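Scheduling interviews with Prurkitar: frequently asked questions

Last updated Thursday, April 27, 2023

Prurkitar is the interview scheduling tool from Carkberg. These are the questions our support desk gets most, sorted by how often they arrive with the subject line "URGENT".

What does Prurkitar do?

It finds a time when the candidate, the hiring manager and everyone else on the panel can be in the same conversation. If you have ever tried to do this by email, you know why we have customers.

Do candidates need an account?

No. They get a link, pick a slot and go back to their lives. We ask for a name, an email address and a time zone. Please don't send them a separate form asking for the same three things.

How many people can sit on one panel?

The limit is 9 per interview. You may set a lower one under Settings > Panels, and your candidates would probably thank you. Most panels that ask us to raise the limit also ask us why they can't find an open slot.

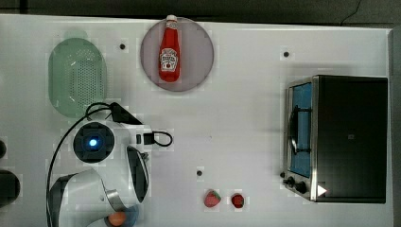

Can a candidate reschedule without calling us?

The link in the confirmation email lets them move the interview up to 2 times. After that the link turns into a polite note telling them to contact the recruiter. You can change the number of moves for each job, or switch rescheduling off if you enjoy the phone.

What happens if an interviewer declines at the last minute?

Prurkitar looks for a backup from the list you set up for that job. If there is a backup, the invitation goes to them and the candidate sees only a changed name. If the list is blank, the recruiter gets an alert, and the rest is between you and the interviewer.

Which calendars does it read?

Any calendar your company has connected through the admin page. We see busy and free times, never the titles of meetings. Your 13 standing blocks called "focus" look the same to us as real appointments, so mark them as free if you want them to be bookable.

Why is the system offering slots at 6 in the morning?

Somebody's time zone is wrong. Check the interviewer's profile first, then the job's default location. Accounts moved over from Saarela, our older product, kept whatever time zone was on file there, and a few of those date back to offices that have closed.

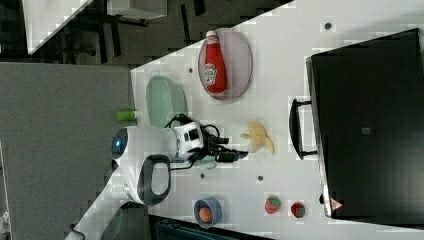 If you have a lot of these accounts, don't fix them one by one. Export the user list, correct the time zone column and upload it again. The import takes up to 100 rows at a time. Larger files are turned away with an error message we are told is rude, and we're rewriting it.

Can we use our own wording in the emails?

Yes, go to Settings > Messages. Each template has a preview button, which we mention because of the number of candidates who have been greeted as "Dear FIRSTNAME".

Does it send interview feedback forms?

Only with the Grusine add-on, released in January. The form goes to each interviewer when the interview ends, with a reminder the next working day. Reminders can be turned off by an admin. Interviewers can't turn off their own, and yes, they have asked.

How long do you keep candidate data?

As long as your company's retention setting says. If no one has ever opened that setting, it says "forever", and your legal team may want a word. You'll find it under Settings > Privacy.

How do I reach support?

Use the Help button at the bottom of any Prurkitar screen. Include the job title and the interview link. A screenshot is welcome, preferably of the whole window.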